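Week 4 notes: when the arm doesn't let go

OK, so last time I promised you a real failure, and I've got a good one! Bình Tăng was running a sorting job on our two-arm table, and on cycle 707 the right gripper closed on a glove and then ignored the open command. The log said "open." The fingers stayed shut.
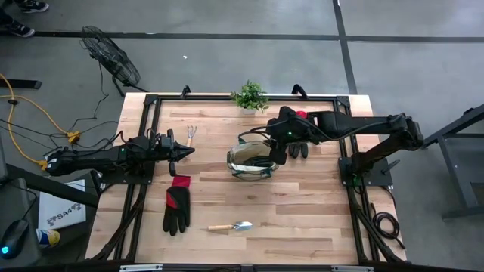

Bình did the right thing and hit the stop before reaching in — please copy him. The fault was a dropped message, and our code never checked the finger position afterward. For Thursday's lab group swap, see Duangjai Suksawat. Read pages 34 to 36 and bring your own stop checklist.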